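Search tickets, parts, pages
Go

Trenness method tickets
Ticket: Brallura sorting policy, claimed gain from "two-view agreement" not reproduced
Status: reopened
Site: Vellport bench, tape and rack task
Opened in July

Summary

The Campos write-up says that if you score each grasp from the chest view and again from the wrist view, and only act when the two scores agree, you lose most of the bad grasps on the tape and rack task. The gain it reports is large. I set up the same task at Vellport and ran it with the checkpoint as shipped. I don't see the gain. Either our setup is off or the result depends on something the write-up leaves out, and I'd like to know which before anyone builds on it.

What I ran

Two-armed setup, black dish rack in the middle, shallow cardboard box on the right, rolls of tape as the targets. 400 trials, half with the agreement check on and half with it off. Same checkpoint for both. Start poses drawn from the same list, so the halves should be comparable.

Bad grasps with the check off: 14
Bad grasps with the check on: 8

That's a difference of six grasps over two hundred trials a side. The write-up would call it a 43 percent cut, and on paper it is one. I would call it a number I can't tell apart from luck. It also leaves out the skipped trials. With the check on, the arm declined to act a good deal more often, and a method that sits still will always have fewer bad grasps. The Campos table has no column for skips.

Chest view from a trial with the check on, right gripper over the box, black roll under it and slightly to one side:

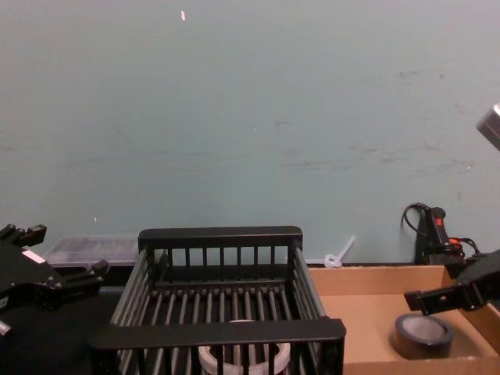 Reply from Campos: we did count skips, they were folded into "other" and came out small. Are you sure your thresholds match ours? The checkpoint ships with a loose one for debugging, and if you left it there the check does very little in either direction. Please set it from the config in the release folder and rerun before calling this a failed reproduction.

Fair point on the threshold. I had the debugging value. I'd add that a release where the default setting switches off the main claim is asking for tickets like this one. I changed it and kept going.

Step 1. Rerun with the release threshold

Done. Skips went up again. Bad grasps went down again, by a bit less than the skips went up. To be fair to the method I then took the check away altogether and made the arm skip the same share of trials at random. Random skipping also lowers the bad grasp total, as it must. The agreement check beats random skipping, but the margin is thin and it moved when I changed the seed.

So there may be something real here. It is much smaller than the headline.

Step 2. Find out where the two views disagree

I pulled the trials where the scores were furthest apart and read through them in order. I expected the hard cases to be near misses on the tape. Most weren't. They were trials where the rack takes up a big part of one view and the two scorers seem to be rating different things. From the chest you look down into the rack and see a gray roll through the front slats. From the wrist, depending on the pose, you may get the end of the rack at a steep angle and no tape at all. The wrist scorer still gives a confident number for that view — which worries me more than a wrong one would.

If one view doesn't contain the target, "the views disagree" tells you nothing about the grasp. It tells you the wrist was pointed somewhere else. The write-up treats both cases the same.

Asked Campos if they filter for target in view. Answer was that the scorer "learns to handle it." No test was given for that. I asked for one.

Step 3. Check the wrist view alone

Took the agreement step out and scored wrist views by hand as target visible or target not visible, then compared with the scorer's output. One of the views I marked not visible, with the rack's end panel, part of the cardboard box and the clear container all showing but no roll of tape:
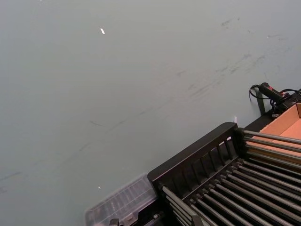

Step 4. Split the results by visibility

With the target visible in both views, the check does roughly what Campos says, at a smaller size. With the target missing from the wrist view, the check is no better than the random skipping from step 1. Pooled together, you get a figure that depends on how many of each kind you happened to collect. The Campos start poses may simply lean toward the easy kind. I can't check, as the pose list in the release folder is the short one and the full list isn't there.

I labeled visibility myself and I knew what I was hoping to find, so take the split with some care. A second labeler working blind would settle it.

Step 5. Things ruled out

Camera timing. Chest and wrist streams line up to within 2 frames on every trial I checked, and shifting one against the other didn't change the skip rate.

Scuffs and white specks on the wall. Suggested in the thread as a source of false scores. I masked the wall out of both views and reran the scorer on the saved data. No change worth reporting.

Gripper calibration. Redone before step 1 and again after step 3. Same values both times.

Open items

Full start pose list from Campos. Requested, not received.

Skip column added to the results table. Campos agrees in principle, no draft seen.

A test for the scorer on views with no target. I've offered our labeled set from step 3.

Brallura docs still quote the headline figure on the method page. I've asked for it to come down or carry a note until the above is done. The answer was that the figure is correct for the data it was measured on — which I don't dispute, and which is why I want to see the data.

Leaving this open at normal priority. Please don't close it as "threshold misconfigured," that part was fixed in step 1.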